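Folding at a desk: notes from a conversation with Urszula Rutkowska

Urszula Rutkowska spent several years in the shirt room of a garment care firm, Madden, before she began writing folding instructions for other people to follow. Her current set, known in the office as Mullar, covers woven shirts. We spoke in March about surfaces.

Her first point concerned the mat. A bare desktop lets cotton slide, she said, and the sleeves drift while the body is being squared. "I want a flat mat, dark, wider than the shirt. A pale shirt on a pale desk has no edge. You fold to where you think the hem is."

She does not ask for a cleared room. Most people who fold at work do it among monitors, cables and plants, and her instructions assume this. "Keep the mat free where the shirt goes. The lamp can stay."

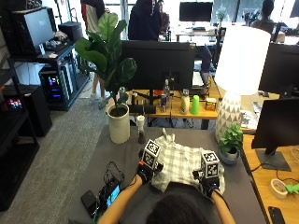

Checked cloth gets a section of its own. Rutkowska treats the lines of the check as a ruler: pick one vertical line on each side, fold along it, and the two sides will match without measuring. "Plain white is harder. With a check you can see the error at once, and so can everyone else."

The collar is set before anything else is touched. After that the hands go to the hem, take up the slack evenly and lay the cloth down again. She is strict about the grip — fingertips and thumb, close to the side seams. Holding the hem near the middle leaves the corners low, and the next fold carries the fault with it.

Her colleague Junhao Zou tested the first draft and disagreed on one step. He wanted the sleeves folded before the hem was leveled. "Junhao's way is quicker," she said. "Mine stacks better. We printed both."

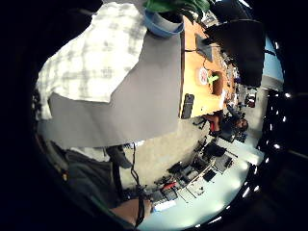
Desk height came up twice. Rutkowska folds standing when she has a pile and seated when she has only a few. Seated, the far end of the shirt is a long reach, so she turns the mat instead of leaning over it. The draft dated 4/3/18 left this out, and readers wrote in about sore shoulders.

Asked what she would change next, she named the page on storage. The present text allows stacks of up to 306 mm, a figure taken from the shelves at Madden. "It should say to measure your own shelf," she said. The revision is with Haiyan Zeng, who is redrawing the diagrams for short sleeves.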